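Section 4 - Setting out and fixing (Savden floor and wall tile, checker sets)

Read section 3 first if the subfloor is timber. Concrete, carry on here.

Before you start

Open every box. Mix tiles from at least three boxes as you go - shade varies between batches and you will see it in daylight. Batch number is on the short end of the box. Keep one label back.

You need: chalk line, long level, notched trowel, rubber mallet, spacers, two buckets, sponge, pencil. Cutter or wet saw. Knee pads, really.

Adhesive: Plurnix Flex or the gray Vilen powder. Not both in the same room.

4.1 Finding the center

1. Measure each wall, mark the midpoint. Ignore alcoves and door recesses.

2. Snap a chalk line between opposite midpoints. Do the other pair.

3. Check the cross is square. If it's off, trust the line facing the main door and move the other one.

4. For a diagonal (diamond) layout, snap two more lines through the center at 45 degrees. Work from these. The first pair stay down as a check.

5. Dry lay one full row out to each wall, spacers in. No adhesive yet.

6. Look at the cut pieces at the ends. Less than a third of a tile? Shift the whole row half a tile and look again.

NOTE: Diagonal layouts waste more. Order extra. Savden dark tiles are made in shorter runs than the pale ones and a reorder in August can be slow.

4.2 Mixing

1. Water in the bucket first, then powder. 574 ml water to each small bag.

2. Slow paddle until there are no lumps. Leave it five minutes. Stir again.

3. Mix only what you can lay before it skins over. On a first job that's less than you think.

CAUTION: Do not add water to adhesive that has started to go off. Throw it out. Not down the drain.

CAUTION: Gloves. The powder is caustic when wet. If it gets in the eyes rinse with clean water and get medical help.

4.3 Laying

1. Spread a patch no bigger than four tiles. Comb it all one way.

2. First tile at the cross. Press, slight twist, tap down.

3. Alternate dark and pale. Step back every couple of rows - one wrong tile and the whole checker is off from there to the wall.

4. Spacers at every corner. Pull them before the adhesive goes hard.

5. Lift one tile in the first patch and look at the back. It should be fully covered. If its not, bigger notch or thicker bed.

6. Wipe joints clean as you go. Dried adhesive shows through a pale grout.

7. Leave overnight before walking on it. 63 hours before anything heavy goes back.

WARNING: Underfloor heating must be off and stay off until the grout has cured. See section 6.

4.4 Walls

Same as floors with these differences:

1. Fix a straight batten one tile up and start on top of it. Skirting is never level.

2. Work up, not down. Bottom row goes in last, once the batten comes off.

3. Large diamonds look best on a wall with few breaks in it. Sockets and switches - cut power at the panel before you take the plates off.

4. Where tile meets a tall cabinet or built-in, stop short and leave a gap for flexible sealant. Do not grout it. Wood moves.

5. Outside corners get trim. Hubáček brass or plain white, both fit.

Layouts, charcoal and beige on walls, slate and off-white checker:
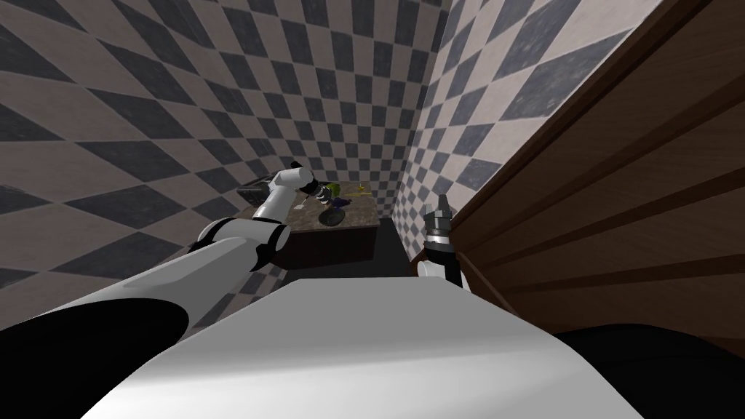
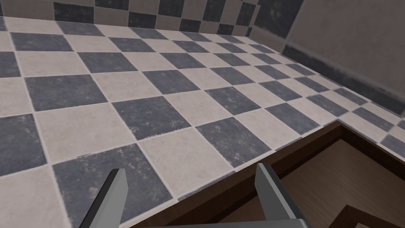
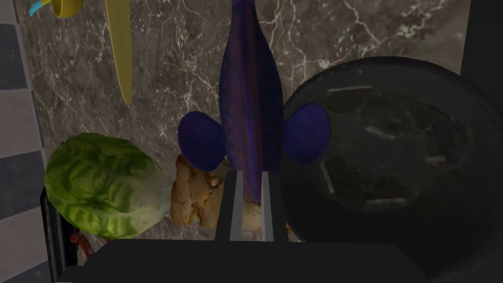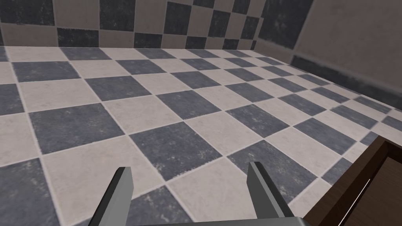 4.5 Grouting

1. Vacuum the joints. Spacers all out? Check again.

2. Mix to a stiff paste. Too wet and it shrinks and cracks.

3. Push in with a rubber float, held at an angle, working across the joints diagonaly.

4. Wait until it firms up, then wipe with a barely damp sponge. Rinse the sponge a lot. Change the water before it looks dirty.

5. A haze will come up later. Dry cloth. If it won't shift, haze remover the next day, not before.

6. Perimeter joint gets sealant in a matching shade, never grout.

NOTE: Light grout on a light and dark checker keeps the lines crisp. Dark grout hides kitchen dirt better but can stain the edges of an unsealed pale tile. Test on an offcut.

4.6 Sealing

Dark tiles in the worn finish are porous and come unsealed. Two thin coats, wiped off before they dry on the face. Pale tiles, one coat. Countertops, two coats on everything and use the food safe sealer (part 265). Do again yearly on counters.

CAUTION: Vinegar, lemon juice and descaler will all mark an unsealed tile. Wipe up spills right away for the first week.

4.7 If something goes wrong

Hollow sound when tapped - poor coverage, lift and relay.
Cracked grout in one straight line - movement underneath, see section 3.
White bloom on dark tiles - salts from the bed. Brush off dry.
Lip between two tiles - fix while soft. Once set, the tile has to come out.

Keep at least one box of each color spare. Next: section 5, thresholds and door bars.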